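Storage tub (household)

A storage tub, also called a storage bin or an open bin, is a container without a lid which is used in the home for keeping small things together. It is usually made of plastic in one piece. Tubs of this kind are found in wardrobes, on bathroom shelves, under beds and in laundry rooms, and they are among the cheapest articles for home organisation. In everyday English the words tub, bin and box are often used for the same object, although in Britain the word bin alone mostly means a container for rubbish.

Name and related containers

The tub should be distinguished from the basket, which is woven or has openings in all its walls, and from the crate, which is stronger and made for carrying heavy goods. A drawer insert is similar in form but lower, and it normally stays inside one piece of furniture. A tub is free to move from one place to another, and many households use the same one for different purposes during its life.

In shops the tubs are often sold under the name of the room where they are expected to stand, for example "bathroom tub" or "wardrobe tub". The differences between such products can be very small.

Form and material

Most household tubs are rectangular, because this form uses the space of a shelf better than a round one. The corners are commonly rounded. There are two reasons for this: a rounded corner is easier to wipe clean, and it comes out of the mould with less risk of cracking. The walls of many models lean a little outwards, so that empty tubs can be put one inside another.

Polypropylene is the usual plastic. It is light, it can bend slightly without breaking, and it tolerates warm water and ordinary washing-up liquid. White and transparent tubs are the most common. A white interior makes dark contents easy to see, but white socks or white flannels at the bottom of a white tub can be overlooked.

Handles are made in several ways. The simplest is a slot cut through a short side, wide enough for the fingers. It adds no material and does not stick out, so the tub can stand close to its neighbour. Its weakness is that dust can enter, and that very small objects can fall out when the tub is tilted.

Use for small textiles

Socks, flannels, small towels and baby clothes are difficult to keep in order on an open shelf, as they slide and mix with each other. A tub gives them walls. The common method is to place the empty tub on a table, bring the clean laundry beside it and put in one piece after another. A table is preferred to a bed by many people - the surface is firm, and a flat item can be smoothed with the hand before it is folded.

Ribbed and knitted articles need a little more attention. They keep creases less than woven cotton does, but they are thick, and a loose fold opens again soon. For this reason they are often folded in three parts and placed upright on the folded edge. When the tub is full in this way, every piece can be seen from above, and one can be taken out without disturbing the rest.

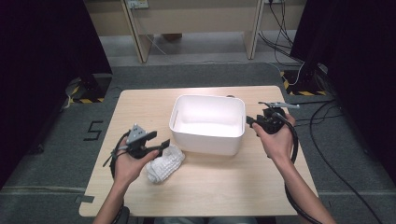 Filling and arrangement

Writers on housekeeping do not agree about how full a tub should be. Babita Grewal, in her household guide Dorkine, recommends to stop when the contents reach the height of the handle slot, so that the fingers still have room. Jyoti Nigam considers this a waste of space and fills up to the rim, leaving only a gap as wide as a hand at one end. In both methods the heavier pieces go in first.

For a family of four, Grewal advises one tub per person for socks and one common tub for flannels. Pairs are joined before they go in. Single socks are kept apart and looked through on Sunday, when the washing of the week is finished.

Care

An empty tub is washed with lukewarm water and a soft cloth. Scouring powder should be avoided, as it leaves fine scratches in which grey dirt collects. The slot is cleaned from both sides. After washing, the tub is left upside down until it is fully dry, especially if it will hold textiles, which take on a stale smell very easily. Strong sunlight makes some plastics yellow and brittle after a few years.

See also

Laundry basket
Drawer divider
Sock
Flannel (cloth)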